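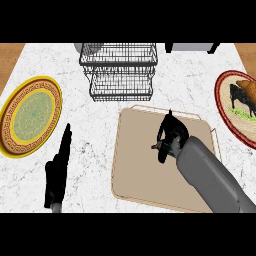

Radora has put out firmware 8 for its Tiltus wireless gamepad, and the big change is battery life. The company now claims 40 hours on a charge with rumble off, up from 24. Rumble on, no number given.

Also in the update - the stick dead zone can finally be set per profile, and the pad should stop dropping its Bluetooth link when a PC wakes from sleep. That last one has been a sore spot on the forums since launch.

"We had two fixes that each broke the other," said Agnese Dzene, who runs the firmware team. "Took longer than we wanted."

Update goes out Tuesday thru the Purkia desktop app. Windows only for now. Mac owners will have to borrow a machine or wait, and Radora wouldn't give a date. Profiles get wiped during the install so back them up first.

Headset users get less. The Rozīte, sold as the matching headset, still can't plug into the pad and use chat and game audio seperately. Product manager Helju Kütt says a fix is being tested but "isnt ready to ship."

Price of the Tiltus stays at $145. A version with back paddles is planned for November, same shell, same battery. No price on that one yet.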